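### 3.2 Sponges and plates

The households in our sample washed most of their everyday dishes by hand, even where a dishwasher was present. Over one month we collected 387 diary entries on hand washing from 26 households in Asberg. Each entry recorded what was washed, which tool was used, and which side of the tool touched the dish.

The two-layer sponge was by far the most common tool. It joins a soft foam block to a thin scouring layer, usually green. Diary keepers treated the two sides as separate tools. Foam was used for glasses and lightly soiled plates. The scouring layer was kept for dried sauce, egg and starch, and several households did not use it on colored tableware at all.

Grip was harder to record in writing than choice of side. Diary keepers wrote "folded," "squeezed" or "bunched up" for what may be the same hold. We use "pinched" for any hold in which the sponge is drawn together at one end and spreads out at the other. In Figure 3a the sponge is pinched in this sense: the green layer fans out over a shallow round plate, with a thin strip of yellow foam showing behind its upper edge.
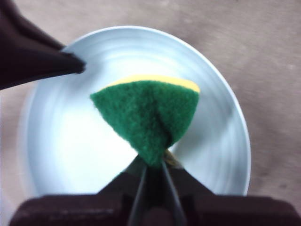
### 3.3 Where the plate is held

Washing guides tend to assume a sink. In the diaries, plates were also washed on counters, in tubs, on balconies and on floors. We coded each entry by the support given to the plate during scrubbing: resting on a surface, held at the rim, or held from underneath.

Plates resting on a surface were the largest group. Diary keepers liked having a hand free but complained that light plates turned under the sponge. A plate held at the rim can be tilted to let water run off, and the underside can be reached without turning it over. The tilt also makes the raised lip easier to follow. In Figure 3b a light blue plate is held near its left rim, clear of a concrete floor, and tipped so that the left side is the higher one. The sponge is on the floor.

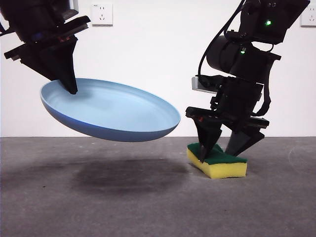

**Trulimach Brorkuvska**
*Corresponding author, Kerekes Household Studies Unit*

Entries that mentioned the floor were coded a second time, with attention to where the sponge was put down between dishes. A sponge left on concrete picks up grit, and grit in the scouring layer marks glazed and plastic surfaces. Households that washed outdoors often kept an upturned lid or saucer for the sponge. We did not record this item in the first week, so the counts for it in Table 2 start from the second.

Drying is treated separately in Section 3.4.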